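The arm in our picking room

18 April 2023

I have promised my cousin that I will write this down while I still remember how the work was before. She works in a pharmacy warehouse in another province and they are going to receive a robot arm too, and she asked me if she should be worried. I answered her by telephone and it was a bad answer, too short. So I write it longer.

I work at Ustancombe, in the picking room. We prepare small sets of spare parts for repair shops. A shop orders a set, we take the parts from the shelves, we put them in a tray, somebody checks the tray, it goes into a box. When I started I was slow and my supervisor, Kauko Niskanen, told me that the hands learn before the head. He was right. After one winter I could find the rubber seals without looking at the label, and I could talk with Afaf Aoun at the next bench about her daughter's exams and still not make a mistake. A good day for our room was 400 trays.

In March the arm was started in the second half of the room. It comes from Enico, and the program which tells it what to do is called Arroyo. Before it was started there was a long time when the arm did not exist for us except on a screen. Jong-dae Yeo, our process technician, had it all in simulation on his computer in the small office beside the loading door. He moved the arm with the keyboard or let the program move it, and he called us in, two persons at a time, to tell him what was stupid. These were his words. "Tell me what is stupid, I have never picked a tray."

I liked those hours more than I expected. I had thought that they would show us a film with music and a happy worker, like the safety films. Instead there was a cold office, one good chair, and Jong-dae asking why we turn the long parts before we put them down. I could not explain it. I had to stand up and do it with my hands in the air. We turn them so the next person can take them by the thick end. It was never written anywhere, and I think I had never said it in words before, in any language.

The fingers made most of the discussion. I had imagined a robot hand like in the cinema, with five fingers, and it has two. Afaf said it looks like a bird that wants to eat. Modupe Ajayi, who does the checking, wanted to know what it does when it misses. Jong-dae said it tries again. She asked how many times. He wrote this in his notebook and the next week there was an answer to it, and I respected him for that. It tries two times and then it puts on an orange lamp and waits for a person.

At the same time there was a lot of talking in the lunch room, and not all of it was friendly. Some people had decided that those of us who went to the small office were helping to finish our own jobs. One colleague did not greet me for many days. I understand him. He has a house to pay, and he had seen a plant close before he came to Ustancombe. I did not have a good argument for him. I only thought, if the thing comes in any case, I prefer that it learns how to turn the long parts properly.
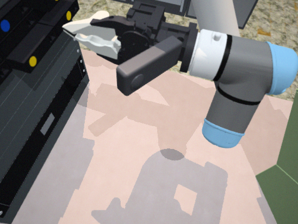

Vol. 4, No. 2

On the screen everything is very clean. The surface under the gripper is a pale pink which I have never seen in any workplace, and the shadows have edges as sharp as if they were made with scissors. The arm has light blue caps on the joints. I mention the shadows because Jong-dae told us to look at them when we could not judge how high the gripper was, and after some practice I could do it. It is the same thing I do with my own hand under the bench lamp, only I never noticed it.

What the simulation did not have was us. I said this to him once and I think he took it a little personally, but I meant it as a plain fact. In the simulated room it is possible to go past the end of a shelf unit at any moment. In the real room Modupe is standing there with a cart. The floor has a place by the drain where the carts always go a bit to the left. In January the parts are so cold from the loading door that the rubber ones become stiff, and a person feels it and presses a bit more. I do not know what the arm feels.

Now about how it is since March, which is what my cousin really wants to know.

First, the numbers, since everybody asks. The room makes 600 trays on a good day. The management was proud of this and there was cake. The arm does the sets which are always the same, and we do the rest. That sounds reasonable and on paper it is reasonable. But the sets which are always the same were also our rest. I mean this seriously. When I had done a difficult order with a handwritten note from the customer and three parts which look like brothers, then I would do ten easy ones and my head could walk outside for a while. Now the easy ones are gone. All my orders are difficult ones. I am not more tired in the back, I am even less tired in the back, but when I come home I do not want anybody to ask me what we should eat.

I wrote this in the shift book. We have an electronic one, it is called Lirkel, and normally people write there that the tape is finished. I wrote four sentences about the easy orders and I was ashamed after I sent it, it looked like complaining. Kauko came to my bench the next morning with it printed out. He said he had also seen that we are quieter. After that he made a change, a small one: each of us has now one hour in the shift on the simple sets, by hand, and the arm does something else in that hour or stands still. Somebody from upstairs asked him why a machine stands still. I do not know what he answered. The hour is still there.

Second, the places. Before, we were 4 persons in one row and the row was the whole room. Now the benches are in two groups with the safety fence between, and I see Afaf through the fence. We can wave. To talk we must wait for the break, and in the break other people are also there, so I do not know so much any more about her daughter's exams. I told this to Prodromos Liapis, who is our union representative, and he looked for it in his list of things that can be discussed with the employer and it was not in the list. Floor space is in the list. He wrote it under floor space.

Third, the jobs. Nobody from our room was dismissed. I say it clearly, I know that it is the question behind all other questions. One person retired at the end of the winter and his place was not filled, and we were told this is normal. Maybe it is. The student who came every summer will not come this summer. When people count the lost jobs they count those who go out by the door, and they do not count the student who did not come in. I started as such a student myself, in another company and another country, and it was how I learned that one can be good at something with the hands.

Fourth, the new tasks. Modupe has learned to restart the arm after the orange lamp, and then she taught me. There is a panel with a big button and a menu. The menu was translated by somebody who did not work in a picking room, I think; one choice is called "release object to safety" and it means that it opens the fingers. The first time I pressed it I had my other hand under the gripper like one holds a hand under a spoon for a child. It is not permitted, and Modupe shouted at me. She was correct.

For the restarting there is a small addition to the pay. It is less than I had hoped and more than the colleague who did not greet me had predicted. He has also taken the training, by the way, and he is better at it than me. He has patience with the menu. We say good morning again.

Something I find hard to explain to my cousin is that I have become a bit fond of the arm on some days and on other days I cannot stand the sound of it. It has a short whine when it lowers, always the same. Kauko says that after some months we will not hear it. Afaf says she hears it when she washes the dishes. Jong-dae asked Enico if the sound can be made softer and they answered with a form.

What I would tell my cousin, if she calls again, is mainly practical. Go to the small office when they ask you. Say what is stupid, also if your grammar is not perfect, mine was not. Ask early where the benches will stand, and who you will stand beside, and ask it before the fence is screwed into the floor, for after that it is a question of money and before that it is only a drawing. Ask what happens with the easy work. Ask who will be taught the panel, and if the answer is "later", ask again in two weeks.

She has written to me that in her warehouse they will have not one arm but a whole line of them, and that they were shown it in a hotel conference room, with coffee. I wrote back and asked if somebody had let her touch the keyboard. She has not answered yet, she has the night shift until the end of the month.

Jong-dae has now the simulation open again. It is for the long parts, the gripper still takes them by the thin end.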